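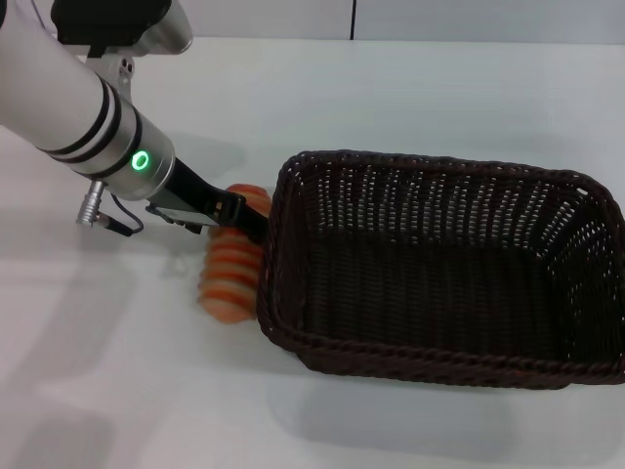
打印本页 | 用电子邮件转发
分类:邮件列表存档 > 家居收纳 > 篮筐与盒子

主题:回复:桌面上到底要不要放藤编篮

各位好:

上一封来信我看了两遍,还是没被说服。先把原文引在下面,免得新加入的朋友翻存档。

> 大家好,
> 我家客厅那张白色桌子一直乱,二月份终于下决心整理。试过分格盒,试过抽屉,最后换成一个深棕色的长方形藤编篮,所有零碎东西往里一放,桌面立刻干净了。白桌配深色篮子也好看,颜色压得住。
> 我的做法是每天晚上花10分钟,把桌上的东西全部归到篮子里,不分类,也不用想。坚持到现在,家里人都说找东西反而快了。
> 篮子是在Lellent买的,长边40厘米,放桌上刚好。我觉得这种篮子比塑料盒强得多,透气,不显乱,孩子也愿意自己收玩具。推荐大家都试试,有兴趣的话我可以把Gidau的那款也一并比较一下。

我的意见如下,想到哪写到哪。

第一,“桌面立刻干净了”这句话我不怀疑,可是东西并没有少,只是换了个地方堆着。篮子有壁,从旁边看过去看不见里面,人就觉得整齐。过几个星期把篮子倒出来看看,底下压着什么,恐怕自己都说不清。我家以前也有这么一个,倒出来是断头的蜡笔、过期的优惠券,还有一把一直以为丢了的钥匙。

第二,“找东西反而快了”,怎么比出来的?以前乱的时候没有计过时,现在也没有计时,凭的是印象。刚收拾完的人印象总是好的。要是真想知道,找两样平常用的小东西,一样放篮子里,一样放在固定的格子里,请家里人各找几次,再来告诉我们。我愿意认错,但得先看到结果。

第三,关于孩子的玩具。藤编的东西有缝,小零件会卡进去,软的、带棱的玩具还容易粘灰,在篮子里和别的东西滚上几天,拿出来就得洗。深色篮子的另一个麻烦是里面暗,浅色、鲜艳的东西还好,橙色的一眼就能瞧见,黑色的小东西掉到角落里,要把手伸进去摸。来信说孩子愿意自己收,我相信头两个星期是这样。新篮子谁都愿意往里扔东西。

第四,透气。请问桌上的零碎为什么需要透气?放面包、放洋葱,我同意要透气。放遥控器和积木,透不透气没有分别。这个词在卖篮子的页面上出现得太多,大家看惯了就跟着说。

第五,清洁。来信一个字没提。藤条之间的灰用抹布擦不到,要用软毛刷顺着编纹刷,刷完还得把篮子倒过来磕一磕。塑料盒冲一下就完了。我不是替塑料盒说话,它难看我也承认,可是既然说“强得多”,这一项总要算进去吧。

至于牌子,我用过Løken的篮子,收口的地方起了毛刺,勾坏过一件毛衣。Kalus的没有用过,不评论。Lellent的我也没有用过,来信如果能说说篮底有没有垫脚、会不会刮桌面,比说颜色压得住有用。白桌面上一道划痕是很显眼的,拖着篮子挪来挪去的人应该明白我在说什么。

我自己目前的办法很土:篮子可以有,只放一类东西。玩具就是玩具,信件另外找夹子。篮子满了就不准再放,先拿出来一些再说。晚上那点时间我也花,花在把放错的东西送回原处,所以比全扔进去慢。好不好看,各人眼光不同,我不争。

Gidau那款的比较,请务必写,最好连缺点一起写。还有一个问题想问用藤编篮满一年以上的朋友:提手或者边沿有没有散开?散了以后是自己补的,还是扔了?只买了一个月的就先别回这一条了。

列表里的一位老订户
2023年3月13日,星期一

打印本页 | 用电子邮件回复列表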